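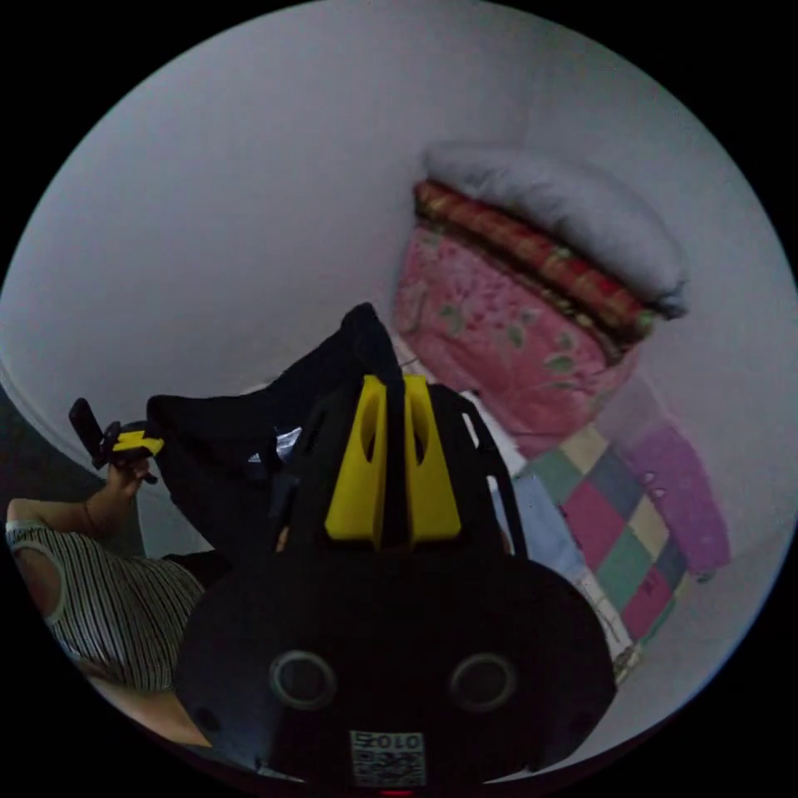
Home News Community Faith Schools Obituaries Contact

Two Larness churches will share a building starting in March

6 min read

Two Larness congregations with different styles of worship have agreed to share one building starting in March. First Congregational Church and Bradau Road Chapel approved the arrangement in separate votes after services Sunday.

Under the agreement, the chapel will leave its rented space on Bradau Road and move into the First Congregational building at the corner of Espinoza Street. The churches will keep their own names, pastors, membership rolls and bank accounts. They will divide the cost of heat, insurance and routine repairs.

The arrangement will last up to 18 months. Before it ends, each congregation will vote again on whether to stay together in the building, change the terms or go its own way. Neither church has proposed a merger.

"We were clear with people that they were voting on a building," said the Rev. Rosalba Monti, pastor of First Congregational. "If somebody wants to talk about becoming one church someday, they can raise it. It wasn't on the ballot."

The churches have a combined 771 members, according to their most recent annual reports. Most belong to First Congregational, although the chapel has the larger attendance on many Sunday mornings. Both ballots were secret, and neither church released a vote count. Monti said the measure passed comfortably in her congregation but that there were people against it whose concerns she takes seriously.

The chapel's lease on Bradau Road is due to expire in the spring. The owner has told the congregation that the rent will go up if it renews. The chapel has met there since it outgrew a school cafeteria, and members have talked on and off about buying property. A fund set up for that purpose will be left alone during the trial period, under a condition the chapel added before its vote.

First Congregational has the opposite problem. Its sanctuary was built for a much larger membership, and the upstairs classrooms are closed for most of the winter to save on heating. The church has paid for several repairs out of savings, including work on the bell tower stairs and a section of the roof over the fellowship hall.

How Sundays will work

First Congregational will keep its traditional morning service, with organ and choir, at its usual time. The chapel will meet in the same sanctuary at 2 p.m. Its services often run long, and the afternoon slot was chosen so that there would be no set time by which the room had to be cleared.

Chapel leaders had first asked for a late-morning service. That would have left a short gap between the two congregations, and both sides decided it was too tight for moving sound equipment and emptying the parking lot. Some chapel families with small children objected to the afternoon hour because of naps. The chapel will offer a nursery in the room behind the kitchen, and parents will be able to hear the service there through a speaker.

Sunday school will stay separate at first. The churches plan to run their summer Bible week together, and a joint service is planned for Good Friday. Monti will preach at that service and the chapel's pastor will lead the prayers. Music will come from both churches.

Communion took longer to settle. First Congregational serves it monthly, with members remaining in the pews. The chapel serves it weekly, and people come forward. The churches will continue their own practices, and the communion table will be moved forward on Sunday afternoons and put back afterward.

Baptism raised a practical question as well. First Congregational baptizes infants at a font near the front of the sanctuary. The chapel baptizes believers by full immersion and has used a portable tank. Engineers have not yet said whether the sanctuary floor can carry the tank when it is filled, so for now the chapel will hold baptisms in the fellowship hall, which sits on a concrete slab.

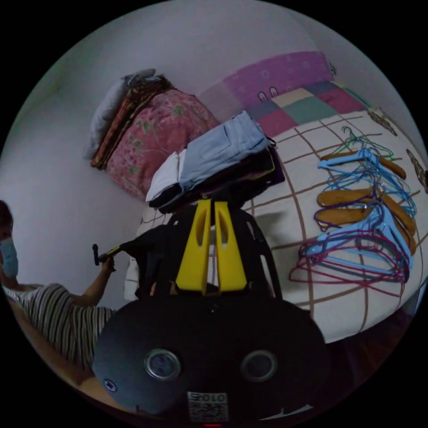 The written agreement runs 21 pages. Much of it deals with storage, keys and who pays if something is damaged. The chapel will have use of the west closet, half of the kitchen shelves and one upstairs classroom for an office. Drums may be left in the sanctuary during the week but have to be moved behind the side screen by Saturday evening. Funerals take priority over all other events, whichever church is holding them.

There is also a section on the pipe organ. The instrument was rebuilt by Jurham, an organ shop that still sends a technician to tune it before Easter and Christmas. First Congregational will pay for the tuning on its own. The chapel does not plan to use the organ, but its musicians may do so with permission from the organist.

Several First Congregational members had asked whether amplified music would harm the plaster ceiling, which was patched after a leak. The two churches agreed to have the ceiling checked before the move and again in the fall. A volume limit was discussed and dropped. The agreement says the pastors will handle complaints about noise between themselves, and neighbors will be given a phone number to call.

Concerns from both sides

Members of both congregations raised questions at an open meeting in the fellowship hall on Tuesday. It was the only time the two groups met together before the vote.

Much of the discussion was about money. One First Congregational member asked what would happen if the chapel moved out partway through a winter after fuel had been ordered. The agreement requires either church to give notice in writing and to pay its share of the fuel bill through the end of the heating season.

Other people wanted to talk about belief. The churches differ on baptism, on speaking in tongues and on several points of church government. A man who said he had attended the chapel since childhood asked whether sharing a building would make it look as though the two churches taught the same thing. Monti told him that the sign out front would list the congregations separately, with their own service times, and that each church would go on publishing its own statement of faith.

A woman from First Congregational said she had been raised in a Pentecostal church and left it as an adult, and that she had mixed feelings about hearing that music again in the sanctuary where her children were confirmed. She said she planned to vote yes anyway. There was some applause, from both sides of the room.

In an interview after the vote, Monti said she had expected theology to take up more of the meeting than it did.

"People asked good questions about it, and then we spent a long time on parking," she said.

Parking on Espinoza Street is allowed on one side only. First Congregational has a small lot, and the morning and afternoon services should not overlap. Wednesday evenings may be harder. The chapel holds a prayer meeting then, at the same time as the First Congregational choir rehearsal. The choir has agreed to start its rehearsal earlier through the end of spring, and the schedule will be looked at again after that.

Food pantry to continue

The First Congregational food pantry will stay open in the basement on its current schedule. The chapel runs a smaller pantry from its rented space and will bring its shelves and freezer with it. The two will operate as one pantry under the First Congregational license, with donations from both churches recorded together.

People who now pick up groceries at Bradau Road will be able to use the Espinoza Street location without signing up again. Notices in English and Spanish will be posted at the old address before the move, and chapel drivers will keep delivering to homebound clients on their existing routes.

The chapel's weeknight English classes will also move. They will meet in an upstairs classroom once the radiators on that floor have been tested. If the heat is not working in time, the classes will use the church library.

Several groups that rent rooms at First Congregational, including a piano teacher and a recovery group, have been told that they can keep their current hours. New rentals are on hold until the shared calendar has been in use for a few months.

What happens next

The chapel will hold its final service on Bradau Road at the end of February. Members plan to take down the cross from the front wall after the benediction and carry it to Espinoza Street, a walk of less than a mile. First Congregational members have been invited to meet them at the door, and a meal will follow in the fellowship hall.

The cross will hang in the classroom the chapel is using as an office. There was some talk of placing it in the sanctuary, which already has a large one over the choir loft, and chapel members decided against it.

Both churches will report to their members on costs in the fall. Copies of the agreement are available from either church office, and anyone with questions about pantry hours can call First Congregational on weekday mornings.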